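Review: Keltix roadside warning light set

A stretch of the county road outside Castness has no lighting and a blind bend halfway along it, and two cars have gone into the ditch there in the past year. After the second one I bought the Keltix set, which is three battery flares in a zip case with a reflective vest. It cost 50 dollars at Brurow Auto Supply.

Each flare is a flat orange disc that fits in the palm. One button on the back cycles through the modes: fast flash, slow flash, steady red and a white work light. The magnet on the underside is strong enough to hold on a car door or a guardrail. It won't hold on an aluminum hood, and the packaging should say so.

I tried them on a Saturday after dark with my neighbor Jailson Rocha, who drove toward me from the far end of the straight while I stood well off on the shoulder. He picked up the fast flash at 165 yards in light rain. The slow flash was harder to judge, and he said he took it for a mailbox reflector at first. I would leave that mode alone. 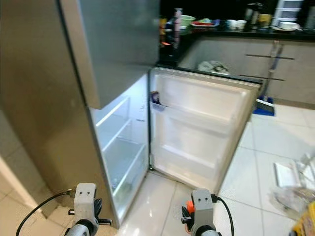 The batteries are the weak part. Each disc takes three AAAs, and they are not included. On fast flash mine ran for 20 hours before dimming, which is plenty for any wait on a tow truck, but the little door over the batteries is held by a single screw. Changing them at the side of a road with cold hands would be miserable. Put fresh ones in at home and check them when you check your tires.

The vest is thin and comes in one size. It fits over a summer shirt and not much else, so I have swapped it for an old one from work. The case is fine, though the zipper sticks at one corner.

I also looked at the Xavier kit, which is 30 dollars and has two flares. They are lighter and the magnets slid down my truck door within a minute. I sent it back.

The Keltix set lives under my passenger seat now – not in the trunk, where it could be out of reach after a rear-end crash. Four stars. I took one off for the battery door.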